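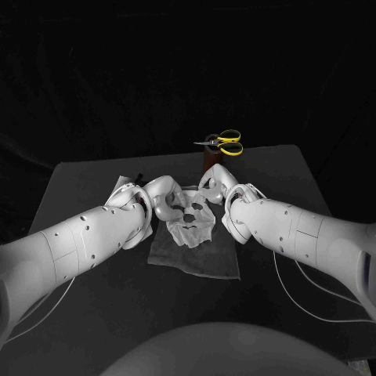 Konon Irrigation Network Goes Wireless From End to End

February 17, 2021

The last wired pump station in the Konon irrigation network went over to radio this month, and we could not be happier to share the news! Every flow meter, gate and pump in the system now reports through Jetard, the low-power telemetry network we have been building with the radio makers at Gevetti. That comes to 1,616 measuring points across the valley, all sending their readings to one control room.

Anyone who worked on the old setup will know what a change this is. Konon ran on leased phone lines and buried cable, some of it older than the people looking after it, and a good rain could knock out a whole branch for days. Crews then drove from gate to gate with a clipboard and read the levels by eye. The new nodes send a reading every few minutes, and if one misses its turn the operators see it on the map right away.

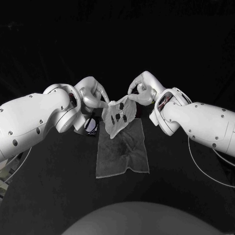

Kwofie Wireless – Field Networks Team

Work started on the north side, where the ground is flat and the radio paths are easy. It moved into the hills once we had a good feel for how the links held up. The hills were the fun part (and yes, the hard part). Several canyons have no line of sight to anything at all, so the signal has to hop up one ridge and down the other side. We ended up with 41 repeaters, most of them on short steel poles with a solar panel and a battery box at the bottom. The longest chain is six hops, and readings from the far end still reach the control room in a couple of seconds.

Jetard runs in the license-free band and keeps its messages tiny. A standard meter reading, with time stamp and battery voltage, fits in one short packet. The nodes sleep between readings and wake just long enough to send, listen for a reply and check their clock. Pump stations are a different story: they have power on site, so their radios stay on all the time and double as relay points for the meters nearby.

The Gevetti crew also rewrote the way the nodes pick a path. Each one keeps a short list of neighbors, ranked by signal strength and by how many messages got through lately, and it moves down the list when its first choice goes quiet. We switched off a repeater on purpose during the acceptance test and watched its nodes find their way around it in under a minute. There was some cheering in the control room!

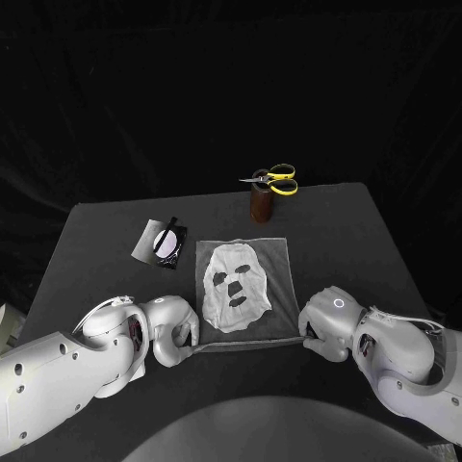
Sheet mask on a folded gray towel, scissors at the back of the table.

Growers get something out of this too. Gate positions and canal levels now show up on the public Konon page, refreshed through the day, so a farm at the tail end of a lateral can see water coming before it arrives. Text alerts are available for 356 turnouts so far, with more being added each week. To sign up, have your turnout number ready and call the Konon water desk. The number is printed on the tag at the gate.

A few practical notes for people near the equipment. The repeater poles carry a blue band and a site number. Please leave the small whip antennas alone and keep vines and fencing a few feet clear of them. If a pole is leaning or a box lid is open, the site number is all the water desk needs to send someone out.

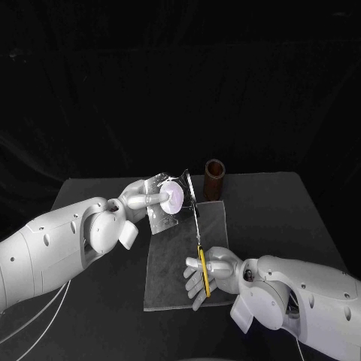
A white robotic hand at the edge of a crinkled silver foil sheet.

Next up is the east side, where 3,664 acres are due to join the network. Path surveys there are already under way, and the first poles should go in as soon as the access roads dry out. The plan is to have the east side reporting by August, in time for the late-season deliveries. That stretch will use the newer Jetard node, which has a better receiver and takes a pressure sensor along with the usual flow meter.

The old cable will stay in the ground for now, disconnected at both ends. Konon will post a separate notice before any digging starts along the canal roads.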